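Calloway Household Words

README

Welcome, and thank you for stopping by! Calloway is a small collection of 1,133 short notes about where people keep things at home – the good scissors, the spare batteries, the birthday candles that only turn up in July. I put it together because I love the way people talk about their cupboards, and I hope you'll find some use for it too.

What's inside

There are 2 files. notes.txt has one note per line, in plain text. rooms.txt gives the room for each note, in the same order. Most notes are short, though a few people got carried away (the one on button jars goes on for a good while, and I couldn't bear to trim it).

How it was gathered

The first 800 notes came from the letters page of the Jullar newsletter, and the rest were sent in by readers in Biduvberg and Makton. Spelling is left as written. I took out names and street addresses by hand, so do let me know if one slipped past me.

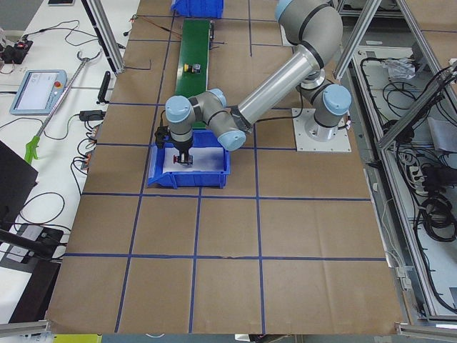
Room labels were the hardest part, and I changed my mind about them all through June. "Hall closet" and "entry" are one label now, and "garage" swallowed "shed." Notes about containers have their own tag, "bin," which covers anything like the blue plastic one on the brown paper, as well as tubs and crates. Baskets are tagged separately – old habit of mine.

Known gaps

Kitchens are heavily represented and attics hardly at all. Please credit Calloway if you reuse the notes.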